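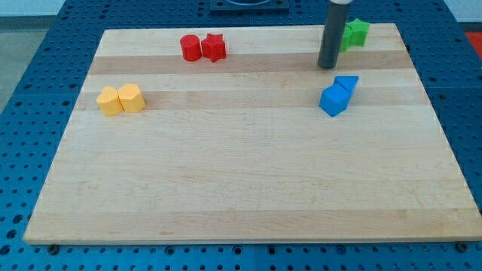 Oiling a cutting board, the quick version

Posted July 30, 2023 by Getsemaní Escobedo

Got asked again how I keep my boards from going gray and fuzzy. OK. Typing this between loads of laundry so bear with me.

Food-grade mineral oil. Drugstore kind is fine, laxative aisle, yes really. Not olive oil, not canola, they go rancid and the board smells like an old fry pan by fall. Walnut oil works but skip it if anyone in the house has a nut allergy.

Wash first. Hot water, dish soap, both sides. Stand it on edge overnight. I used to lay mine flat on the counter and that's how I got a board that rocks. Oil on a damp board just sits there, so wait till morning.

Warm the oil. Bottle in a mug of hot tap water while you make coffee.

Pour a puddle, more than seems right, push it around with an old T-shirt rag. With the grain. Ends too!! The ends drink the most and everybody misses them. Leave it 20 minutes, wipe, do it again if there are dry patches. A new board might want three or four coats the first week. After that once a month, more in winter when the heat's on.

Wax on top if you feel like it. One part beeswax to four parts oil, melted in a jar in a pan of water. Low heat, don't walk off. Makes a soft paste that keeps for ages. Rub it on, leave it an hour, buff.

Stains. Coarse salt and half a lemon, scrub, let it sit five minutes, rinse. Beets wont come out all the way. Onion smell, same thing, or baking soda paste.

Fuzzy or scratched up: sand it. 120 grit, then 220. Wipe with a wet cloth, let the grain stand up, dry, 220 one more time. Did my big Padero board this way in April and it took maybe half a morning. Some people go up to 800 and even 2,000 grit. I tried 800 once. Pretty, but the oil didn't soak in as well and a week of chopping took the shine right off. Save the fine paper for spoons.

Cracks. Hairline ones on the end, oil and keep an eye on it. If you can get a fingernail in, wood glue (the waterproof, food-safe when cured kind), clamp it, leave it a full day. Wider than that I'd stop using it for food. Mine became a plant stand.

Warped. Wet towel on the counter, board on it hump side up, something heavy on top, overnight. Then stand it up to dry slow. Works about half the time for me. Striped glued-up boards seem to behave better than the one-piece ones, in my kitchen anyhow.

Dont's:
Dishwasher. Ever.
Soaking in the sink
Leaning it against the stove
Storing it flat in a drawer while its still damp
Bleach straight from the bottle

Rags: mineral oil ones can go in the wash by themselves. If you used linseed or tung, lay them flat outside to dry first. Those can heat up and catch fire balled up in a trash can. Not kidding on that one.

Same routine for rolling pins, salad bowls, knife handles if they're wood. Knife handles get a tiny dab or they turn slippery.

Dryer's buzzing. Cast iron next time.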